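**Nirklow bench gets its yearly once-over**

July 8, 2020

I dropped in on Sorin Dumitrescu at the Nirklow workshop this morning, hoping for a quick yarn and a coffee, and ended up holding a torch for 2 hours. He's got the two-armed kitchen cell back together after its service (the last proper one was in March last year) and he was keen to show it off!

Most of the job was cables. The loops that run along the arms rub a bit every time a joint swings, so Sorin goes over the lot with his fingers, feeling for flat spots, then re-clips whatever has crept. He also wiped down the joint housings and checked the finger pads on both grippers. One pad was past it and got swapped for a spare from Skoma, part 704, which I only know because he made me read it off the packet twice. 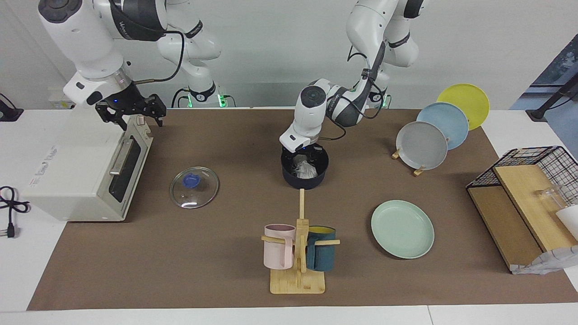

Olemeo Newsletter, Issue 8, p. 2

The left arm had its gripper down in the black pot, at a crumpled plastic bag, while the right one sat open near the toaster oven. Sorin likes a bag for checking a gripper. A mug is easy, he reckons, and a plate is only a bit harder, but thin plastic shows up a lazy finger straight away. The mugs stay on their tree and the plates in their stand until he's happy with the grip force.

Lino Costa looks after the software side and wants 100 clean cycles logged before the cell goes back on the regular roster. Sorin thinks that's a bit much for one new pad. They were still going at it when I left, very politely, over the last of the biscuits.

If you've got a Nassar cable clip kit at home in good nick, Sorin's after a spare set and will happily swap you for finger pads. Leave a note at the front desk.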